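Subject: Re: Tirkbridge radio play and the regional broadcast license
Posted by Tihomir Stoyanova, December

Dear all,

Thank you to Youssra for the minutes. I want to answer the part about "Sellow", the six-part radio play, because I think the list has received only half of the story.

Youssra Radwan wrote:
> The station in Jallport will not carry the play unless
> episode 2 is cut. They say the strike scenes are one-sided.
> Lejla prefers to withdraw it. Do we support her?
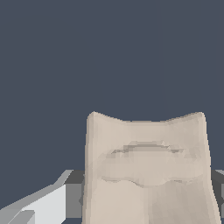

I was in the meeting with the station. They did not use the word "one-sided" at first. They asked if the scenes could move to after 22:00, and Lejla Atanasov said yes to this. The request for the cut came later, by e-mail, after the station received 23 complaints about the trailer. I have read all of them. Many are copies of the same letter, with the same spelling mistake in the name of the play.

The license rules ask for balance in news. They don't ask for it in drama, and I could not find any decision where a drama was treated in this way.
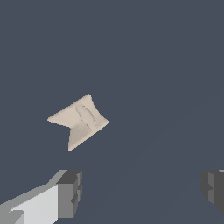

Reading time: 2 min

So my opinion is that we should support Lejla, but I would not withdraw yet. If she withdraws, the station can say that no program was refused, and then there is nothing to appeal. She should ask for the refusal in writing.

There is also the question of the actors. They are paid on broadcast, and for some of them it is rent money. Bart Leemans asked me what happens to their contracts and I did not have a good answer.
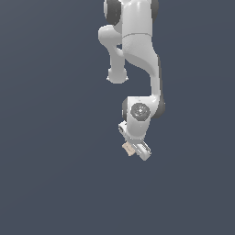
Simulation view, white arm against a plain background

The community station in Ngui has offered to air all six episodes without changes. It reaches a much smaller area, but it also puts programs online. I would keep this as a second plan and not announce it now.

Please write to me before the end of the month if you disagree. 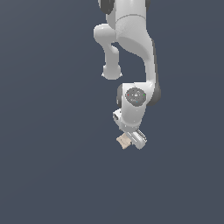 Tihomir Stoyanova

P.S. The petition has 246 names. Last month it had 195. Please don't send it to the station before Lejla has seen the final text.

Comments (3)

Ravinder Fraser: I agree about the written refusal. We had the same problem with a documentary and we lost because we had only phone calls.

Bart Leemans: The contracts say "first broadcast, any station". Ngui would count, I think.

Lejla Atanasov: Thank you. I will ask them for the letter.

Recent threads
- Subtitles for the spring program
- Minutes, Jallport meeting
- Who has the key to the Tirkbridge studio?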